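Flellenari Bench Arm kit: nine weeks in
Posted 8 June 2024 in Reviews, Workshop

I've been putting this one off because I kept changing my mind. If you'd asked me in week two I'd have told you to spend your money on a decent bandsaw. I'm a lot happier now, with some grumbles, so let's have it all out.

The kit is the Flellenari Bench Arm, the small one. I paid £412 for it from Jitdale, delivery included, and it came in a box so heavy that I had to leave it in the hall and carry the bits through to the car in two goes. It lives at our shared workshop in Gullutbridge, where I rent a bench and a shelf. I can't have it at home. I tried! The kitchen table wobbles and so does the arm, and between the two of them it was like watching somebody write on a bus.

First, the build. You get the joints ready assembled, which I was grateful for, and then bags and bags of fixings for everything else. The bags are numbered, the booklet is numbered, and the two sets of numbers don't agree. Bag 9 is used before bag 4 and isn't mentioned again until the very end, when you need two washers out of it that you've probably swept onto the floor by then (I had). Allow a weekend. I took a weekend and three evenings, but one of those evenings was mostly spent talking to Kazimiera Kubiak on the next bench about hinges.

The cable routing is the worst part. There's a clip on the underside of the second joint that you can only reach if you've left the cover off, and the booklet tells you to fit the cover two pages earlier. Leave the cover off. Write it on your hand.

Once it's together it feels really solid. The screws bite properly, nothing creaks, and the base plate has sensible slots in it so you can bolt it down to pretty much any bench with holes. I'd read some sniffy comments about the plastic parts and I can't say I agree, mine have taken a few bangs and come up fine.

Then there's the software, oh dear. The installer is a 2,162-step affair (it isn't, but it felt like it) and it asks you for the same password over and over. After that it's surprisingly friendly. You move the arm to where you want it, press a button to save the spot, move it again, save that one, and then play the lot back. My nephew had the hang of it before I'd finished making the tea. If you want to go further you can write little scripts, and the people at Sobczak have a set of free ones to download that I've been pinching from shamelessly.

What I've mostly been doing with it is sorting. I know that sounds dull, but it's a brilliant way to learn what the thing can and can't manage. Coloured blocks on a flat board, put the reds with the reds and the greens with the greens, nudge this one over there. You very quickly find out how much your own hands do without being asked.
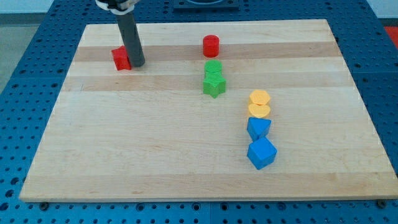

Pushing is easier than picking up, by the way, and I wish I'd started there. With picking up you've got to get the height right and the angle right and the squeeze right, all at once. With a push you only need to be low enough and going in the right direction. Cubes behave themselves if you push square to a face. Catch one near a corner and it spins off on its own little journey. Cylinders are worse, they roll round the tip and pop out to one side, so go slowly. I've got mine set to 50 on the speed slider for everything now and I only turn it up when I'm showing off.

One tip about the surface: get something properly flat and fix it down. I started with an offcut just resting on the bench and every time the arm pressed a bit too hard the whole lot shuffled sideways, so all my saved positions were wrong and I blamed the motors for a fortnight. I wrote a rather cross email about it too. Sorry, Jitdale.

Accuracy is good for the price. It comes back to the same spot often enough that I've stopped holding my breath, though it does drift after a long session and you have to send it home to reset. That takes a few seconds and makes a noise like a stapler. The emergency stop is a nice big one and it works straight away, which I've had reason to check more than once.

Grumbles, then. The power lead is far too short. The booklet needs rewriting from page one. Spare fingertips are sold in packs with no sizes on the packet, so I've now got a bag of them that fit nothing I own. And the fan runs all the time, even when the arm's sitting still, so if you share a room with people who like quiet, have a word with them first.

Would I buy it again? Yes, I would, and I'd get the longer lead at the same time. There's supposed to be a new gripper coming out in August with softer pads and I've already put my name down for one. If anybody's got a mixed set of the old fingertips and wants to swap, leave me a comment underneath, I'm after the narrow ones.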